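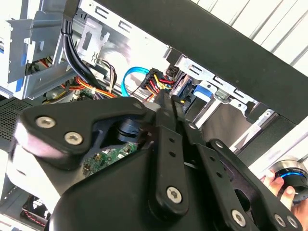
July, evening, almost ten

I write this at the kitchen table, with the window open. My hands still smell of computer dust, even after soap. I promised myself to write every day while the trial kit is with us, and yesterday I did not, so today must be longer.

Today we began with the desktop computers. Until now the Kedetti kit had done only easy work for us: lifting blocks, putting a plug from one tray into another. Garthorpe, who sell it, also rent it by the month, and the rent is the way we took it. The month costs 2,000. If we buy afterwards, they take this sum away from the price. Judit Mészáros says that such an offer is made so that people feel stupid when they send the thing back. Perhaps she is right. I told her I have felt stupid for less money.

The morning was lost to the mounting plate. The booklet says to tighten the bolts "in cross order," and there is a drawing, but the drawing is for the old plate. I read the page three times because I believed the fault was in my English. Then I telephoned Garthorpe and a polite young man told me that yes, the drawing is old, and a new one is on their website. I asked him why it is not in the box. He said he would pass this on. I wrote his answer in the trial notebook with the hour, 9:40.

After this we could start. Baek is the software that comes with the kit. It has a mode where I move the arm by holding it, and it remembers the path. I like this mode very much. The arm becomes light, like a bicycle when someone else holds the saddle. I brought the gripper slowly into the open computer, toward the bundle of power wires, and I stopped many times to look from the side. The picture from the wrist is good, but in it the gripper hides a large part of what I want to see. In the brochure the gripper looked slim. Inside a computer case it is not slim at all. I wrote in the notebook: "Ask if there are narrower fingers, and at what price."

The wires are my worry. A person takes a connector and feels with the thumb where the clip is, and the other fingers push the cables away without being told. With the kit I must decide all of this before. Where will the blue cable go when I pull on the one beside it? I do not know, so Baek does not know either. Judit proposed that we tie back the loose cables by hand first and give the machine only the plugs. I said that then we pay for a machine to do the quick part. She said that the quick part, done 200 times a week, is also the part that hurts her wrists. To this I had no answer, and I wrote it down too, as her opinion, with her name.
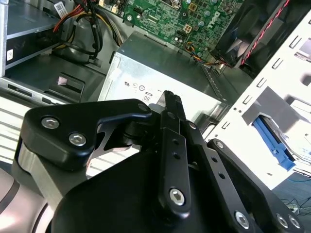 Second position, with the fingers above the power supply. Dell board behind.

For the second position I wanted to know how deep the arm can go before the wrist meets the metal wall of the case. The booklet gives a table for the reach, but a table does not know that a drive cage stands in the way. So we tried it by small steps. I must say something good here: when I came too near to a wall I had a soft warning tone first, and only after that a stop. With the machine we tried in the spring, the one from Muverby, there was only the stop, and each time my heart jumped. Judit did not like the tone. She says it sounds like a refrigerator that was left open. One can change it in the settings, but there are only two tones and the other one is worse.

We ate lunch late, at two. I had soup from yesterday. Judit read to me aloud from the service contract, which is a strange thing to do at lunch, but she reads such papers better than I do. The yearly service is 2,630 and covers one visit and the replacement of "wearing parts." The fingertips are named as wearing parts. The cable along the arm is not named anywhere. I have underlined this place in pencil. If the cable breaks in the second year I do not want to discover then what it is called in their language.

In the afternoon I made a mistake, and I will write it also, because a diary with only good days is of no use to me. I saved the new path over the old path. Baek asked me, "Replace?" and I pressed yes, thinking it asked about the name only. The whole path from before lunch was gone. There is no undo for this, or I have not found it. I was angry for some minutes, first with Baek and then with myself, and then I made the path again and it took less time than the first. Tomorrow I will give every path its own name with a number at the end, as I should have done.

What do I think of the kit tonight? The arm is solid and I trust it more than last week. The screws on the gripper are all easy to reach with a hex key, which I value, as I have repaired enough machines where one must take off everything to arrive at one screw. The software is made by someone who never lost a file. The papers are made by several people who did not speak to each other. For the price of the rent I am not sorry. For the full price I am not yet ready to say.

Judit went home at six. Before leaving she asked if I will write to Garthorpe about the narrower fingers or if she should. I said I will do it, and I have not done it. I will do it now, before bed, in short sentences, and ask for the answer in writing.

Also to remember for tomorrow: bring the small flashlight from the car, print the new drawing of the plate, buy coffee. And call my sister back, she has called twice.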